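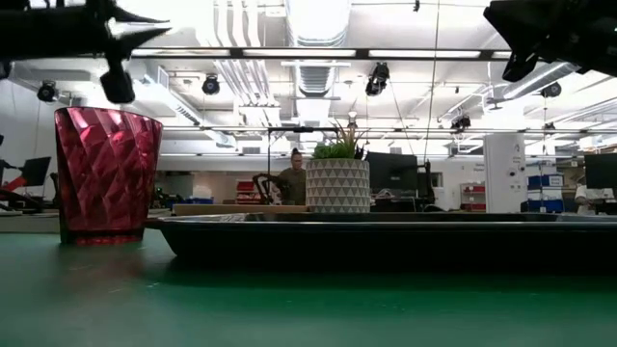

1/ Faceted plastic tumblers: notes on cleaning, stacking and where to put them down

Thread for anyone running a shared drinks table with reusable cups. I look after the one on our floor and have been keeping notes since May. The red cup on the green table is the type under discussion. Tall, slight taper, raised diamond pattern on the outside.

2/ Why faceted. A smooth cup of the same taper is easier to wash and harder to hold with a damp hand. The raised pattern gives the fingers edges to sit against. You pay for it at the sink.

3/ Where the dirt goes. The flat of each diamond wipes clean in one pass. Residue stays in the grooves between them, mostly in the band where people grip. Orange squash and hand cream are the two worst. A sponge rides over the grooves and leaves them as they were.

4/ What works: a soft nylon brush, warm water, ordinary dish liquid. Brush on the diagonal, following the grooves, first one way and then the other. Inside of the cup gets a bottle brush. Rinse, invert on a rack with air under the rim.

5/ What doesn't: scouring pads. They take the shine off the high points first, and after a few weeks the cup looks gray at the edges of the pattern and nowhere else. I have a shelf of these. They still hold water.

6/ Dishwasher. Ours are top rack only. I ran a set on the bottom rack once and two came out with oval rims. An oval rim will still stack, but it locks. See next post.

7/ Stacking. Tapered cups nest until something stops them. On a plain cup it's a molded step inside the base. On ours the step is shallow, so the walls touch before the bases do, and a stack pressed down by hand will wedge. Stack dry. Don't push.

8/ Unwedging: cold water in the inner cup, warm (not hot) water around the outer one, wait a minute, twist. Twisting is easier than pulling on faceted cups because you have something to grip.

9/ Fereshteh Rezaei asked if we should drop the red ones for clear. Case for clear: you can see film on the inside. Case for red: people remember which is theirs and stop taking a second. We kept the red. I check the insides by running a thumb around the wall.

10/ Table surface. A matte top is more forgiving of rings than a gloss one. It is less forgiving of sugar, which dries to a dull patch you find with your sleeve. Wipe with plain water first, then detergent, then water. Detergent straight onto sugar spreads it.

11/ Trays. The long black one has a raised lip and a glossy rim. The lip is the useful part. Full cups go inside it, so a spill stays on the tray. The rim shows every fingerprint; a dry microfiber cloth deals with that and nothing else I've tried does.

12/ Don't carry a loaded long tray alone. It flexes in the middle and tall cups go over toward the center. Unload, move, reload. Takes 3 minutes.

13/ The planter. White cylinder, gray triangles in rows, artificial succulent. Somebody will ask about watering it. No watering. Dust settles at the base of the spikes, where a cloth can't reach. Use a dry paintbrush, an inch wide, working from the center out. Once a month is plenty.

14/ Keep the plant behind the tray. In front of it, people reach over the leaves and catch a cuff. Beside the cups, they put tea bags in it. Abdelilah Hegazy removed nearly a dozen from the old planter when we replaced it.

15/ Suppliers, as asked. Karkik sells a faceted tumbler with a deeper stacking step, and that is what I'd order if starting over. Gavmont's is cheaper and thinner at the rim. I haven't used the Trena version long enough to say anything about it.

16/ On quantities: our cupboard log has 362 washes on the current set. Four cups retired, two from the dishwasher incident, one cracked at the base, one missing. Pattern wear is visible on the rest from arm's length if you know to look for it.

17/ Labels. Paper labels don't stick to a faceted wall; the contact area is too small. Put a dot of paint marker on the underside. Let it cure overnight before washing. It lasts a couple of months.

18/ Reply to several people: yes, the grooves also collect limescale. White vinegar and water, equal parts, ten minutes, then the brush. Rinse twice or the next person's water tastes of it.

19/ Next refill of the cupboard is Saturday. I'll measure the stacking step on the new ones with calipers and add the numbers below.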